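Sitbridge Harriers Members' Forum
Cross Country > Junior fixtures
Topic: Team scoring at the Kandammont Relays

D. Sarkar (Fixtures)
Members are asked to note that the under-15 girls will run 2000 metres per leg in September, with three to score. Declarations must reach the fixtures desk by 6 pm on the evening before the race. Club vests are compulsory. 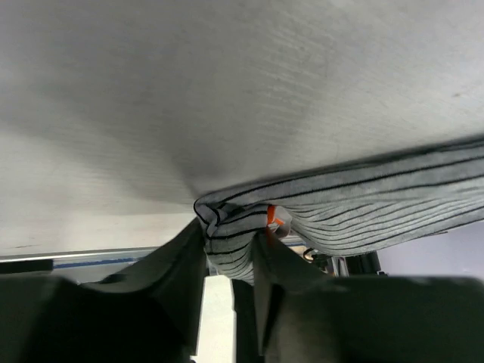 Grey cloth with thin black stripes, at the table's edge.

Debashish Sarkar
Fixtures Secretary

Wesosar
I wish to record an objection. Four scored last season, and the change was not put to parents. A club with real depth gains nothing under the new rule.

hettiarachchi_xc
With respect to Wesosar, smaller clubs could not field four. We finished outside the results twice for that reason. I support three.

Wesosar
Those clubs were permitted to enter a combined team. The option was in the entry notes and was seldom used.

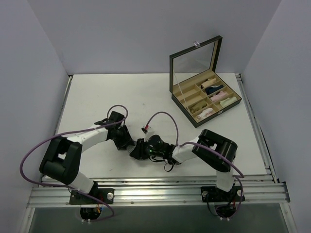
The course also deserves attention. The first bend comes 200 metres after the start, and with a larger field it will be crowded. I would ask that the start line be moved back towards the gate.

D. Sarkar (Fixtures)
The start line is a matter for the host club, and I have forwarded the request. Combined teams remain available but will not be eligible for the trophy.

long_spikes
Could the fixtures desk confirm whether number 518 from the spring league may be reused? My daughter still has hers.

D. Sarkar (Fixtures)
It may not. New numbers will be issued at the Kandammont pavilion from 9.30 am.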